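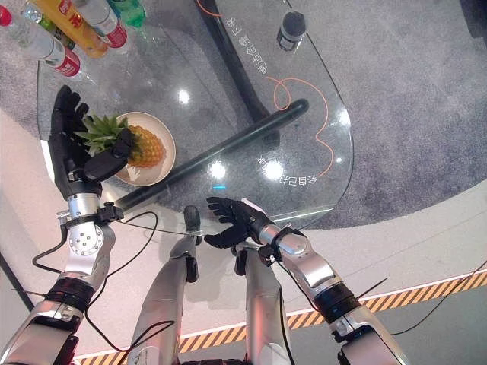

Bukola Osagie apologizes for the shoes by the door, then for the kettle, and then we finally sit down by the glass coffee table she has been meaning to talk to me about. She helps people in Grasville get their front rooms back in order, and she always begins with the table.

"Everybody wants to start with the closets," she says, laughing. "But the table is where you put your cup down at four in the afternoon, so it's the thing you feel!"

Glass, she admits, is not forgiving. Anything lying on it shows, and so does the carpet underneath, and the cable you forgot about. Her own way is to send the drinks to one end, all the bottles together, and keep the middle for a plate.

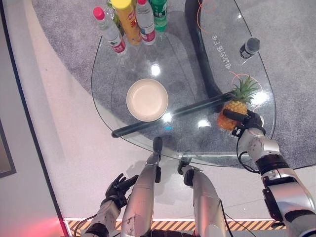

The plate in the middle, the bottles along the far edge, and a pineapple.

The pineapple is a habit from her mother's house, where there was always a whole one out for company (and where, she remembers, the children weren't allowed to touch it until somebody important had come). "I still can't put one in the kitchen," she says. "It feels rude."

She has done this work for 19 years, and she still rearranges things while she talks. My own glass gets moved twice before I've finished it.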